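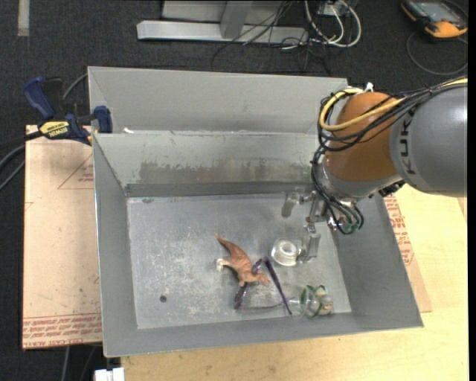 Teaching bin picking by demonstration: progress report for the February review

Prepared for the Rutdale fund by Girish Tiwari, Cevbridge workshop

1. Summary

The work is on schedule for the main item, which was to collect a first full set of remote-control demonstrations of picking mixed objects out of a metal bin. We set a target of 800 usable demonstrations and have recorded 1000, of which 600 have been checked so far. The checking is slower than the recording and will be the main job for the next month. Spending is within the agreed budget. One item, teaching by hand with the arm in free-moving mode, has slipped and is covered in section 4.

2. How the demonstrations are done

The operator drives the arm with a hand controller and watches the bin directly. Each demonstration starts with the gripper above the bin and ends when an object has been lifted out and released over the second bin, or when the operator gives up. Failed attempts are kept and labelled as failed. We had planned to delete them, but the team at Chamoun who will train the model asked for them, and storing them costs us very little.

The objects are ordinary household things and toys. We pick them to be awkward in different ways. The toy dinosaur has a ridged body and can be gripped in several places, so operators tend to disagree about the best one. The eyeglasses are thin and catch on whatever is next to them. The clear cup and the stemmed glass are hard for the depth camera, and operators also judge the distance to them badly when the light is flat. All of these are put in the same bin together, because our earlier sets used one object at a time and were too easy.

We tip the objects in and leave them where they land. If something comes to rest against a wall the operator has to deal with it. The sloping walls help a little, as the fingers can come down at an angle, but the corners remain the worst places to pick from.

3. What we have learned

Operators need more practice than we allowed for. In the first sessions most of the time went on small corrections just above the object. We now give each new operator 2 practice sessions which are not counted. After that their movements are smoother and the recordings are shorter.

Tangled objects are the weak point. When the eyeglasses are caught up with another object, some operators pull straight up and some nudge the pair apart first. Both can be right. The recordings need a note saying which approach was used, and the early ones do not have it. We are adding the notes while checking.

The bins moved slightly during early sessions when the fingers pushed against a wall. They are now clamped, and their position is checked before each session. Recordings made before the change have been marked so that Chamoun can leave them out if they wish.

Cable slack on the arm also needed attention. With the wrist turned fully one way the bundle pulled tight and the operator could feel the arm hesitate. The cables were tied again with a longer loop.

4. Teaching by hand

The plan was to repeat part of the set with a person guiding the arm directly. Only a short trial has been done. The person's own arms blocked the camera view for much of each recording, and we do not think the data is good enough to pass on. Sukgate have offered to lend a second camera mount. If it fits, we will try again after the checking is finished. No money has been spent on this item apart from staff time.

5. Next period

Finish checking the remaining recordings and complete the notes on tangled objects.
Send the checked set to Chamoun in one delivery.
Fit the second camera mount and repeat the hand-guided trial.
Agree with Rutdale whether soft objects should be added to the next set.

We would like a decision on the last point by the Tuesday call, as the soft objects would need different finger pads and these have to be ordered.

Related items
Progress report: single-object picking
Operator guide for remote-control sessions
Labelling notes: failed and partial picks
Cevbridge workshop: equipment booking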